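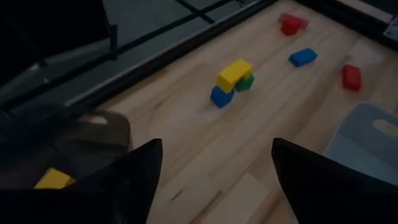
Plirkine is a set of head-to-head fantasy baseball records, gathered from a private points league that has been going for 13 seasons and finally put into one tidy place. It started as a pile of spreadsheets, one per season, each with its own idea of what a "start" was, and this README is the guide to what came out of merging them! The quickest way to get the shape of it is to think of toy blocks on a wooden tabletop, blue, red, yellow and green: every row in the matchup table is one block, every row has a type, and you build whatever you like by putting a few of them next to each other. A season is a big stack. A single pitcher's April is a very small one.

What you get

The folder has four tables, all plain comma-separated text with a header row. They open in any spreadsheet program, and nothing in them needs special software.

matchups.csv is the heart of it. One row per team per scoring period, with the opponent, the points for and against, the result, and whether the period was a regular one, a long one (the break in July) or a playoff one.

lineups.csv says who was in which slot on which day. This is the big table and the one I'm happiest with, because daily lineups are the first thing most leagues lose when a hosting site closes down. Bench players are in there too.

moves.csv has adds, drops, trades and waiver claims, including failed claims from the sixth season on. Before that the old site only kept the winning bid, so a losing claim left no trace.

rules.csv is small and easy to skip. Please don't skip it! It holds the scoring weights season by season, and they changed more often than any of us remembered.

Where it comes from

The league is called Melstead and it has always been a keeper league with weekly head-to-head play. The early seasons lived on a site we called Tromwood (the league's own nickname for a homemade scoring page, long gone now), and the later ones were exported from a commercial host. I had the Tromwood pages saved as text, which was pure luck, and I wrote a parser for them over one very cold winter. Every season was then rescored from the daily lineups and compared with the final standings as they were emailed out at the time.

Where the rescored total and the emailed total disagree, the emailed one is kept in the column points_official and mine goes in points_rescored. I went back and forth on that. In the end the result that decided somebody's playoff spot is the result, even if a save was missed, and it's much more fun to have both. If you're doing anything with win probability, use points_rescored. If you're doing anything with league history, bragging rights or arguments, use points_official.

Columns that need a word

season_no runs from 1 to 13 and isn't a calendar year. Add it to the base year in rules.csv if you want one.

period counts from the start of each season. Period 1 is usually a short one, with the season opening partway through the week, and it's flagged with short = 1. Averages that ignore that flag will make everybody look terrible in early April, and that's a mistake I've made more than once.

team_id follows the team and not the manager. Teams changed hands a few times, and manager_id changes when they do. No manager is named anywhere in the files. Team names have been swapped for short codes as well, partly for privacy and partly for good taste.

slot uses the league's own codes: C, 1B, 2B, SS, 3B, OF, UT, SP, RP, P, BN, IL. The P slot takes either kind of pitcher and was added in season 5. IL was called DL in older seasons and I have changed it all the way back so that you don't have to.

starts_used is the number of pitcher starts counted against the period's cap. The cap is in rules.csv. Starts that went over it are in lineups.csv with counted = 0, so you can see exactly how much value people left sitting there by streaming too hard (a lot, and I was one of them).

bid is in league dollars. Every team gets 200 to spend over the season, with no refunds and no trading of leftover money. A bid of zero is a real bid. An empty cell means the player was picked up as a free agent after waivers cleared.

Missing and odd bits

Season 3 has a hole. Two scoring periods have matchup totals and no daily lineups, because the Tromwood page for those days was saved after it had already rolled over to the next period. The rows are in matchups.csv with rescored = NA. I tried rebuilding them from the moves table and the box scores, and the guesses were good enough for a chat over coffee and not good enough for a data set, so they're out.

Doubleheaders are a pain. In seasons 1 to 4 a player who appeared in both games has one lineup row with the two games added together. From season 5 on there's a row for each, with game_no set to 1 or 2. The script tidy_doubles will fold the later ones down to match the earlier ones if you want everything the same.

Two-way players are handled the way our host handled them, as two separate player_ids, one for hitting and one for pitching. Join on person_id if you'd like them back in one body.

Suspended games count on the day they began, always. Our old rulebook said otherwise for one season and then got changed after a long and wonderful argument. I applied the later rule in the rescored column and left the official one alone.

Trades with future picks are recorded, but the picks themselves are only listed by round. If a pick was traded twice, the move_id of the first trade is in the parent column of the second.

The Vídalín rating

I've included one thing that isn't raw data, a team strength number we call the Vídalín rating (the name comes from a team that finished last under every other method and loved this one). It's a simple running rating. Each team starts the season at 800, gains points for a win and loses them for a defeat, and the size of the swing depends on how strong the opponent was and how wide the margin was. Halfway between seasons everybody is pulled partway back toward the starting figure, which makes sense in a league where only 4 keepers carry over.

It does pretty well! It's slow to notice a team that wins on saves and steals, it overreacts to the long July period, and it has no idea that an ace just went on the injured list. I'd call it a nice baseline to beat, and I'd love to see somebody beat it. The weights are at the top of the rating script, with a comment beside each one, and they were tuned on the odd-numbered seasons only so that you have the even ones to test against.

Good uses

Streaming studies are the obvious one. You have every add, the day it happened, the price, and what the player did while he was in the lineup, so you can ask whether that Sunday pickup was ever worth it. Bench management is another — how many points sat unused, and whether good teams waste fewer of them. I've had a great time with schedule luck, replaying each season with every team given every other team's opponents. One title winner drops out of the playoffs completely when you do that, and the group chat was not calm.

Less good uses

It's one league. We have our habits: we overpay for closers, we hoard young shortstops, and we all read the same two or three rankings. Please don't take our bids as fair prices for yours. The scoring is points based too, so anything about category balance just isn't in here. And it's no help for daily contests, where the whole economy is different.

Getting started

Put the folder anywhere, open rules.csv first, then load matchups.csv and filter to one season. Try season 9, the cleanest of the lot, with no rule changes partway through and no missing days. The script first_look prints the standings for a season and should match the standings text file in the docs folder line for line. If it doesn't, your program has probably read the empty bid cells as zeros. That setting is worth checking before anything else.

Sharing and fixes

Use it, change it, pass it along, and please keep the name Plirkine on it so that people can find their way back to this page. Corrections are very welcome, especially for season 3 (if you somehow have those two periods, I will be thrilled). Send the season, the period, the team code and what you think the value ought to be, and I'll check it against the saved pages. Fixes go in the changes file with the old value kept next to the new one.

Last update 2022-01-16: player ids cleaned up for season 13, two duplicate trades removed, slot codes corrected for one team in period 11.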